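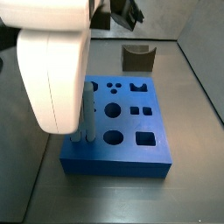
Parisa Farahani objected, on reading a draft of this section, that we were asking too much of a humble task: a child who can find the right hole for the right peg has done something, and a literature that has measured that something for decades deserves a fairer hearing than we were giving it. She would rather we had opened with the positive findings. We have kept her objection at the front, where readers can weigh it against what follows.

Figure 3. A rectangular blue block with shaped holes.

4. What does a fitting score measure?

4.1 The claim and how it travels

The claim we are concerned with is simple enough to be printed on a box. Children who are quick at fitting shapes into holes (Figure 3) go on to be better at early number work, and children who are given practice at fitting shapes improve at number work as a result. The first half is a statement about correlation and the second a statement about cause. In the reports we reviewed the two are often run together within a paragraph, and in the material written for parents they are usually a single sentence.

We do not dispute that the correlation exists in most samples. It would be odd if it did not. Fitting tasks reward attention, patience with an adult stranger, a tolerance for being timed, good eyesight and steady hands. So do most of the tests by which early number work is judged. Two measures that share that many ingredients will tend to move together whether or not either has anything to do with space or quantity. The question is how much is left once the shared ingredients have been taken out, and very few of the studies try to find out.

The Prorivwood reanalysis is the best known of those that did. It controlled for vocabulary and for parental schooling, and the remaining association was small though still present. It has since been cited as evidence that the link "survives controls". It survived two controls. Nothing in the dataset allowed a check on attention, and the authors said so plainly in a passage that we have not seen quoted anywhere.

4.2 The time limit

Scores are normally given as the number of pieces placed before a time limit, which in the Vondero procedure is 90 seconds. The manual offers no argument for that figure. It appears first in the pilot version, is carried over to the published one and has been kept by nearly everyone since, presumably so that results can be compared.

The choice matters more than its treatment suggests. A generous limit puts most four-year-olds at the ceiling, and the spread of scores then reflects the minority who lost interest or dropped a piece. A tight limit gives a good spread but turns the task into one of speed. Children who turn a piece over in their hands and look at it properly before trying it are penalised against children who jab at the nearest hole until something gives. Anyone who has watched a nursery class at this will know both sorts, and will probably have a view about which of them is thinking harder about shape. The score cannot tell them apart. Worse, it can favour the wrong one.

There is a further difficulty with how errors are handled. Under the Vondero rules a wrong attempt costs nothing except the time it takes. Under the older Orbán rules a wrong attempt is recorded and subtracted. Both are described in the literature as "form fitting", and in at least two reviews their results are pooled without comment. We tried rescoring our own records under both sets of rules and found that the rank order of the children shifted noticeably, most of all in the middle of the range, where the interesting claims are usually made. A result that depends on which manual was on the shelf should be described with some modesty.

4.3 The training studies

Here the evidence is thinner still. The study most often cited is the one from Destden, in which 100 children were assigned either to eight weeks of guided fitting play or to ordinary play, and the guided group did better afterwards on a counting task. The effect as reported is large. It has been taken up warmly.

Three things about it give us pause. The guided group spent its sessions with an adult who talked to them throughout, naming shapes, asking where a piece might go, praising and prompting. The comparison group had the same toys available and was left to get on with it. What was compared, then, was conversation with an adult against its absence, and there is a long and much less fashionable body of work suggesting that conversation with an adult is good for counting. The authors mention this as a limitation and then write the rest of their discussion as if they had not.

The second is assignment. Children were allotted by nursery room, and rooms were chosen by the nurseries. We have no reason to think anybody behaved badly. But a manager who is told that one room will have a visitor with new materials will quite sensibly pick the room where things are going well.

The third is the outcome. Four were collected: counting, comparing quantities, naming numerals and a simple addition task using counters. The abstract reports counting. The other three can be found in a supplementary table, where the differences are small and one runs the wrong way. We do not think this was concealment, and the table is there for anyone who opens it. Still, a reader who went no further than the abstract would come away believing something the full results do not support, and to judge by the way the study is cited most readers went no further.

4.4 Our own attempt

We set out to repeat the central result with what we took to be a fairer comparison. Both groups had the same amount of adult talk. One group talked over fitting play, the other over picture books with no particular shape content. We recruited 200 children, allotted them singly by a random list drawn up by Niloufar Ghasemi, who had no contact with the nurseries, and lodged our analysis plan before testing began. The last session was held on 2 July 2018.

The two groups improved by much the same amount on all four number outcomes. On the counting task the fitting group was slightly ahead, and on numeral naming the picture book group was. Neither difference would persuade a cautious reader of anything. The fitting group did improve at fitting, and fairly sharply, which tells us that the practice took hold and that the lack of a wider benefit cannot be put down to idle sessions. When we went back to the nurseries in January even that advantage had shrunk, as the other children had simply grown older and caught up.

We should be as hard on ourselves as on others. A sample of this size could miss a small effect. To find one of the size left over in the Prorivwood reanalysis we would have needed closer to 500 children, and we had neither the money nor the staff. Our sessions were also shorter than those at Destden, at the request of the nurseries, who had lunch to serve. It is possible that longer sessions do something that shorter ones do not — though if so, the advice now given to parents, which seldom mentions length at all, would need rewriting on that ground alone. Some of our testers guessed which group a child was in, usually when the child told them.

4.5 Reading the claim again

Farahani's view is that all this leaves the case open and that we should say "not yet shown" and stop there. We agree with the wording. We are less sure about stopping, for the claim has moved well beyond the journals. It appears in guidance to nurseries, in the selling of toys, and in the worries of parents whose child would sooner throw the pieces than fit them. A finding that rests on a correlation with obvious rivals, one widely quoted trial with an uneven comparison and a scoring rule that changes from manual to manual is a weak thing to be worrying anyone with.

None of this amounts to a case against the toys. Children like them, they are cheap, and they last. Naming shapes with a child is a pleasant way to spend part of a wet afternoon, and we would be sorry to see it replaced by something with a battery. Our quarrel is with the word "predicts", which in these reports is made to do the work of "is loosely related to, for reasons we have not separated", and with the step from there to "improves".

What would change our minds is not hard to state. A trial with matched adult talk, individual random assignment, all outcomes reported in the main table and both scoring rules applied would be enough, provided it was large and run by people with no stake in either manual. We know of no such trial under way. Section 5 turns to the related question of block building, where the record is longer and, in our reading, not much better.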